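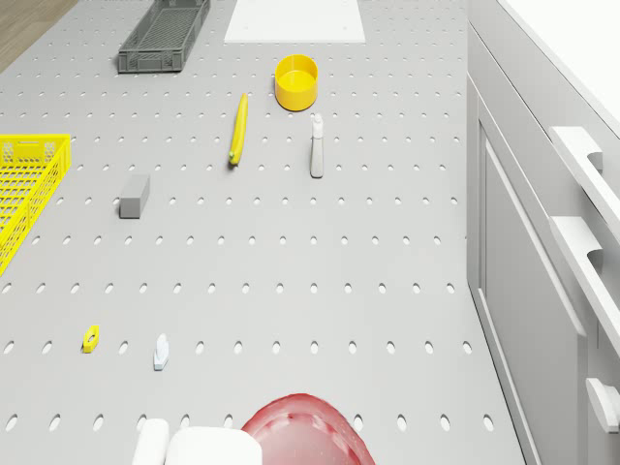
Garkine Perforated Worktop, Light Grey

Order code: GK-PW
Maker: Patari
Range: Garkine workroom furniture
Page last revised: 2021-07-07

Product summary

The Garkine worktop is a flat perforated panel for packing rooms, craft rooms and small repair benches. The slots run in evenly spaced rows over the whole surface and accept all Garkine pegs, stops and dividers. The panel is supplied without legs. It may be placed on the Garkine underframe or on any level support that carries it along both long sides and at the centre.

Load

The maximum evenly spread load is 300 kg with the panel on the Garkine underframe. On other supports the load depends on the span and must be worked out by the fitter. Point loads, such as the foot of a vice or a drill stand, must be spread with a plate at least 10 mm thick. Do not stand on the panel.

Supplied with the panel

Fixing screws, M6, with washers
Edge strip, self-adhesive, for the two short sides
4 levelling pads
Fitting sheet

Pegs, stops and dividers are ordered separately. Pegs from the earlier Trirkex range have a round shank and will turn in the slots. They can be used as loose markers but should not be used to hold work in place.

Fitting

Set the underframe level in both directions before the panel goes on. Lay the panel with the smooth face up and line up the corner holes. Start all screws by hand, then tighten from the centre outwards. Leave a gap of 4 mm between the panel and any wall or cabinet. Fit the edge strip last, on a clean and dry edge.

Where two panels are joined, use the joining bar GK-JB. The slot spacing carries on across the joint only if the bar is fitted. Panels made before May 2019 have a different corner hole and need the adaptor washer listed under spares.

Cleaning

Brush out the slots, then wipe with a damp cloth and mild soap. Do not use scouring powder, thinners or bleach. Small parts and liquids will pass through the slots, so use a solid mat for glue, paint, oil or loose fasteners. The under-tray GK-UT catches swarf and dust and slides out from the front.

Delivery

Panels are sent flat on a pallet. Delivery within the mainland takes around two weeks. Kröger handles orders outside the mainland and quotes carriage separately. Check the corners for damage before signing; claims for bent corners cannot be accepted once the panel has been screwed down.

Spares

GK-ES Edge strip
GK-LP Levelling pad
GK-AW Adaptor washer
GK-JB Joining bar
GK-UT Under-tray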